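Section 6. Swapping the motor driver board on the Takow cell

Rev. 24 March 2021, T. Başaran. Replaces the old sheet taped inside the cabinet door. Written between shifts so bear with me, send fixes to Perihan Toprak.

Covers the round red driver board only. Power supply and teach pendant are in Section 7. Fultemby line has the older square board, do not use these steps there.

Before you start

You need: 2 mm hex key, small flat screwdriver for the terminals, grounding strap, a marker, tape for tagging wires, spare board in its bag. Spares are on the Liao shelf, part drawer 1,339.

Plan on 60 minutes the first time. Less after that.

CAUTION – The big capacitors on this board hold charge after power off. Lock out, then wait the full 6 minutes. Then check with a meter. Do not skip the meter.

CAUTION – Strap on before you open the bag. We lost two boards last August to people grabbing them off the bench bare handed.

6.1 Taking the old board out

1. Park the arm in service pose. Gripper open, nothing held.

2. Stop the cell from the panel, main switch off, lock and tag. Key stays in your pocket.

3. Wait. See caution above.

4. Open the joint cover. Screws are short, put them in the magnetic dish or you'll be on the floor looking for them.

5. Meter across the supply contacts. Under 2 volts, go on. Over that, wait more and check again.

6. Tag the three motor wires before loosening anything. Terminal block is green, three screws, next to the word MOTOR on the board. Tag them by position – top, middle, bottom as the board sits in the joint, not as it lies in your hand. The lettering can end up upside down depending how you hold the thing and this is how wires get swapped.

7. Loosen the terminal screws. Don't back them all the way out.

8. Unplug the white wire connectors. Pull on the housing, never the wires. If one is stiff, rock it side to side, gently. Tag these too, they sit side by side and it is easy to mix them up.

9. Take out the mounting screws. Hold the board with the other hand while you do the last one.

10. Ease the board straight off. There is a big hole in the middle for the cable pass-through, so feed the cables back through it slowly. If it catches, stop and look. Usually a cable tie.

Note: write the serial number of the old board in the log before it goes in the return box. White label, black print. Trukholm won't credit a return without it.

6.2 Checking the new board

Do this on the bench, not in the joint. Good light.

1. Read the serial off the label and log it next to the old one. Copy it character by character, zeros are easy to drop.

2. Look at the capacitors. Tops should be flat. Any bulge or any crust at the base, reject it.

3. Look in the connectors for bent contacts.

4. Find the tiny switch near the edge of the board. Set it the same way as on the old one. Wrong setting and the joint won't show up on the bus, you will waste an hour hunting for a bad cable.

5. Wipe the mounting holes if there's any residue. They are ground points so they need clean contact.

Note: if the handling arm is presenting boards to you, keep grip force on the low recipe. Fingers close on the edge of the board. A finger pushing sideways on a capacitor can crack the joints under it and you won't see it from the top. Same goes for thumbs.

6.3 Putting it in

1. Feed cables through the center hole first. Everyone forgets this one.

2. Seat the board, start all screws by hand, then snug them going across. Snug only. Overtightening has cracked boards here.

3. White connectors in by tag. Push till they click.

4. Motor wires in by tag. Tug each one after tightening.

5. Check no wire is trapped under the board edge and nothing touches the rotating part. Turn the joint by hand if the brake lets you.

6. Cover on. Tag off, lock off, power up.

6.4 First power up

1. Stay outside the guard. Hand on the stop.

2. Wait for the joint to report on the bus. If it doesnt, power off, lock out and go back to 6.2 step 4.

3. Jog the joint at slowest speed, a few degrees each way. Smooth is good. Buzzing or jerking means two motor wires are swapped – stop right away, lock out, wait, meter, fix.

4. Redo the encoder offset from the service menu. Old offset is no good with a new board.

5. Run the empty cycle for one full pass, then release the cell.

6. Sign the log. Both serials, your initials, old board's fault code if it had one.

If the same joint trips again within a shift, don't put in a third board. Call Perihan. It's most likely the motor or the cable and you'll only burn up spares.
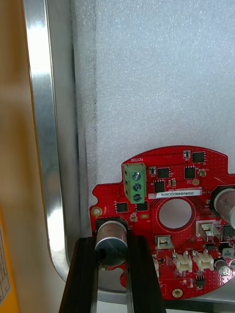
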